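Forty Winters at the Loom: A Talk with Sosina Feyisa

By Kiros Gebremichael
April 29, 2023 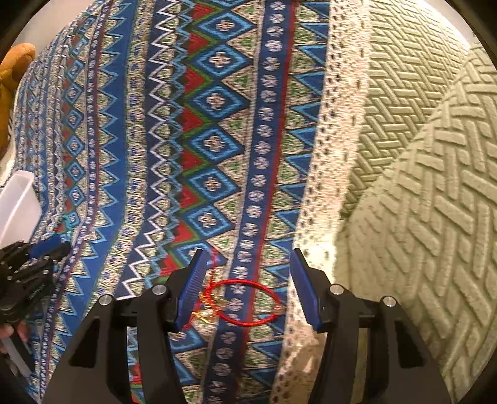 I had meant to stay an hour with Sosina Feyisa and left after supper, with a bag of yarn ends I hadn't asked for. She learned to weave from her aunt, Hawi, in a kitchen where the loom took up more room than the stove (and was a good deal warmer to sit beside, she insists).

"My first piece was a scarf and it was terrible," she told me, laughing. "One side was a hand longer than the other. My aunt wore it to church anyway, the whole winter, and I wanted to hide under the bench!"

These days she teaches beginners at the Zelach hall, starting every September, and she is firm that they make something narrow first. Color comes later. "People want to start with the big bedspread. I say, please, make me a bookmark."

I asked whether she ever gets tired of it. She thought for a while and poured us both more coffee.

"My shoulders get tired. And counting threads, I don't love that. The one on the loom now has 788, and last week I lost my place and had to go back to the beginning." She is hoping to finish it before her niece's wedding, though she wouldn't promise.

Share (978)
Comments are closed

More from Neighbors
Obsa Hailu and the Bakery on the Corner
Soon-im Yang Plants for Shade
What to Do with Old Sweaters

Sign up for our weekly newsletter. This site uses cookies.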